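4.3 Recording a two-arm handover

Use this procedure to teach Gremudis a task in which one arm holds an object and the other takes it or works on it. Read section 4.2 (Leader arm alignment) first.

1. Clear the work surface and place the object within reach of both arms.
2. On the Saken console, open Teach and select Dual.
3. Set the speed limit to 36 percent for the first session.
4. Squeeze and release both leader handles once. The status line changes to READY.
5. Press the left pedal to start recording.
6. Bring the holding arm to the object, close the gripper and lift.

Woven and open-sided objects flex under load. Grip them at an end or on the rim, and tilt them slowly enough that the second arm can be lined up from the wrist view alone. 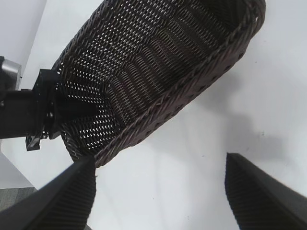

Keep the fingers of the second arm open until they are on either side of the part to be gripped. Closing early is the most common cause of rejected recordings - the playback check reports it as error 615.

7. Close the second gripper. Wait 800 ms before moving either arm.
8. Complete the task, lower the object and open both grippers.
9. Press the left pedal again to stop. Name the recording and save it.

Note: A recording holds up to 2000 samples per arm. Longer tasks must be split at a point where both arms are still.

CAUTION: While both grippers are closed on one object, do not move the leader handles in opposite directions. The object or the finger pads may be damaged.

To discard a recording, hold the right pedal until the status line clears. Then repeat from step 4.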